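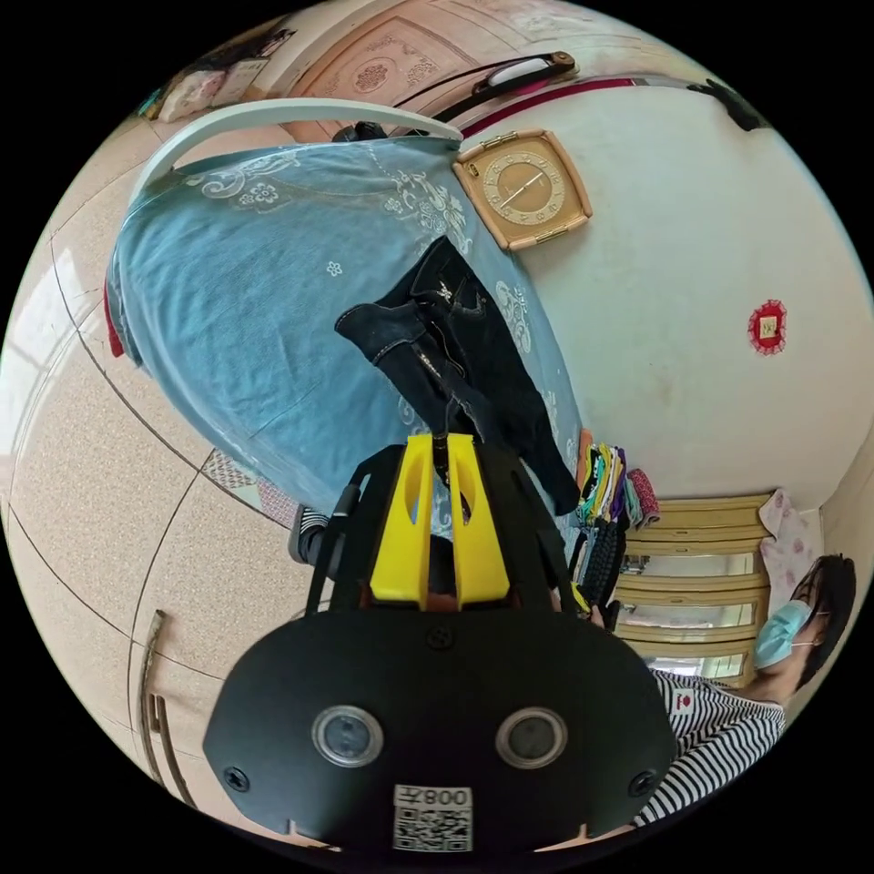
Hand-held gripper 008 with a pair of folded jeans on a blue patterned cloth.

Gripper Maintenance Technician, Part Time
Tillow Field Tools, Korkdale

Tillow is hiring one technician to set up, inspect and repair the hand-held grippers used in our home recording program. Operators handle clothing and other household fabric with the units. You will work at the Korkdale bench and visit homes when a unit can't be brought in.

Hours: 14 per week, over 3 days. Wednesday is required. Bench time starts at 8:30 a.m.

Duties
Check both fingers for tip alignment, play at the mount and wear along the gripping edge. Replace in pairs only.
Clear thread and lint from the finger slots.
Clean both round windows on the back plate and inspect the rims for scratches.
Check the three back plate screws and retighten as needed. 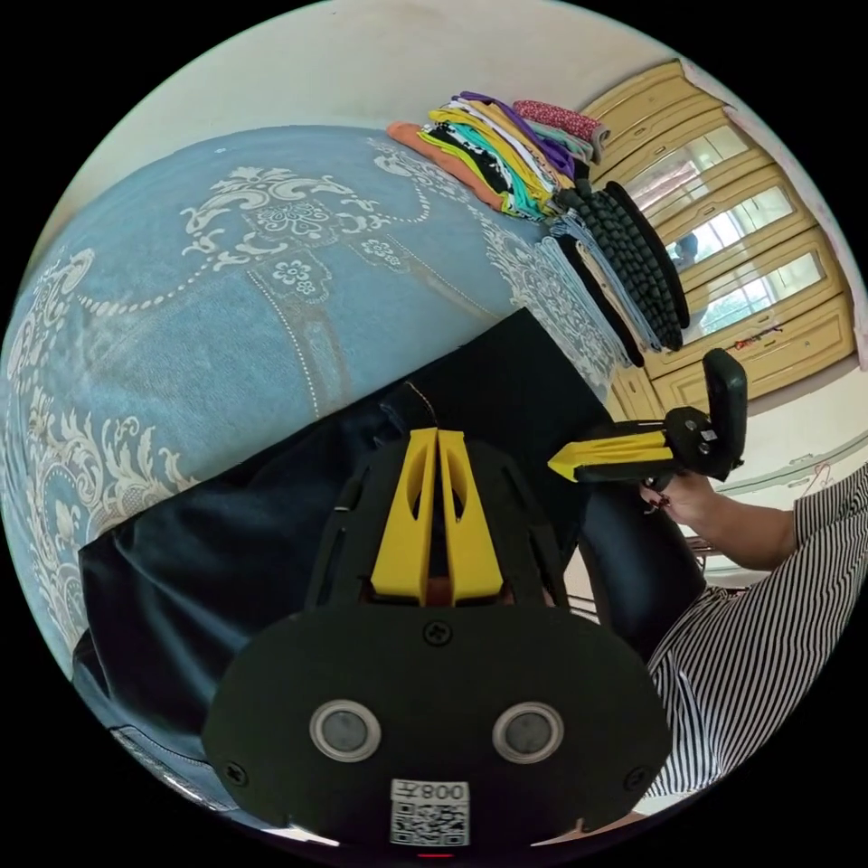

Confirm that the label code scans and matches the unit record in Fiadzo, our service log. Damaged labels are reprinted at the bench. Left and right units are logged separately, and parts are not swapped between them without a new calibration entry.
Run the open and close test after any finger change. Units that fail go back on the bench with a fault code.

Requirements
Two years of repair work on small electromechanical equipment. Able to read an exploded drawing, crimp small connectors and write a fault report that another technician can follow. Valid driver's license. Experience with Gelska calibration jigs is useful; training on the jig takes 5 days and is paid.

Lifting is limited to the tool case. Fine work under a bench magnifier is routine.

To apply, send a resume and one sample repair report, with customer details removed, to the Tillow hiring desk. Quote position 109. Applications close at the end of March. Interviews include a bench test with tools supplied.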